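Courses > Robot Software > Week 3 notes

Print this page | E-mail this page

Week 3: Who gets to move? Planning for two arms

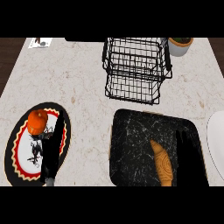

Last week we let one arm do whatever it liked, and most of you got a decent path out of the planner. This week there are two, and I'm going to spend most of the hour on the dull-sounding question of who waits for whom.

The easy way is to plan each arm alone and treat the other one as a lump that never moves. It's fast, and it goes wrong the moment both set off together - your "safe" path was checked against a place the other arm has already left. Planning both as one big robot fixes that, but the search gets a lot slower (Jelle Brouwer will show his timings in the lab, bring coffee!).

In Jurka we do something in between. Plan the left arm, keep its path with times attached, then plan the right arm around it. In our practice scene the left gripper is over the oval plate with the pumpkin and the right one is by the croissant on the black marble tray, so start there. Then send one of them to the wire basket at the back and watch your waiting times grow.

Set the planner limit to 30 seconds. If it fails, swap the order of the arms before you touch anything else.

Questions about Jurka go to Despina Gashi, and please attach your log.

Last updated: 27/05/2026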